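Shop > Craft Room > Paper > Greninwood Table Roll

Greninwood Table Roll, white, 300 feet

I've been selling this paper since November and I'm already on my second pallet, so I guess it's time it got a proper page! It's plain white, no coating, and it takes marker, crayon and glue stick really well. Watercolor, not so much (it buckles, get the Rondness pad for that).

I cut a fresh sheet whenever the table gets messy, tape down the corners and off we go. 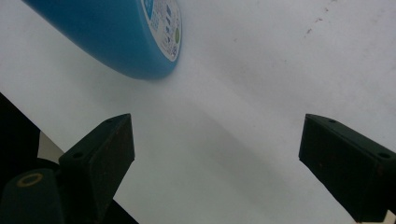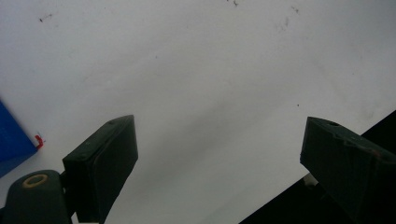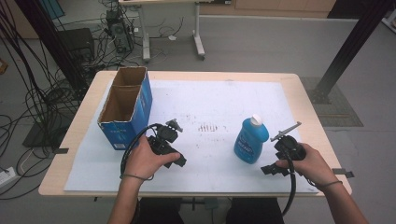
The roll fits the Ung cutter with no adapter. If you have the older Tunis one you'll need the longer pin, item 741, and please order it at the same time because I hate charging you shipping twice. Tear from the left, slowly, and keep the roll out of the damp or the edges go wavy. I also do a 100 foot roll if you're short on closet space, same paper, same width.

Comments

Solveig Sæther: Does it bleed through with permanent markers? My table is pine and I'm nervous.

Edit Vörös: It did for me, a little. I double it up now. Great for wrapping gifts too!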